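Hudine bar, worth the detour?

dkasprzak
July 29, 2025
Driving through next week with one free evening. Has anyone had the drinks at Hudine lately? I last went when Lesavari was still open across the street.

ryeguy475
Went in July. The sour was good, the Manhattan was too warm, and both were small for the price. Four seats at the bar, so go early.

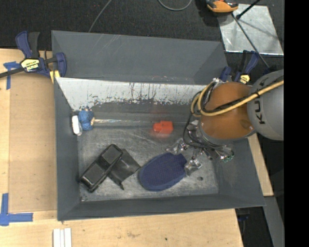 Mazurek_C
Disagree on the Manhattan. I had two and they were cold and well stirred. The house punch is the one to skip, way too sweet.

ryeguy475
Maybe a different bartender. Mine was rushed.

pennyh
Siddiqui is better and three blocks closer to the highway. Ask for the one with amaro.

Mazurek_C
Siddiqui is fine but loud after 7.

dkasprzak
Thanks. Hudine first, then Siddiqui if I'm still thirsty.
Darnell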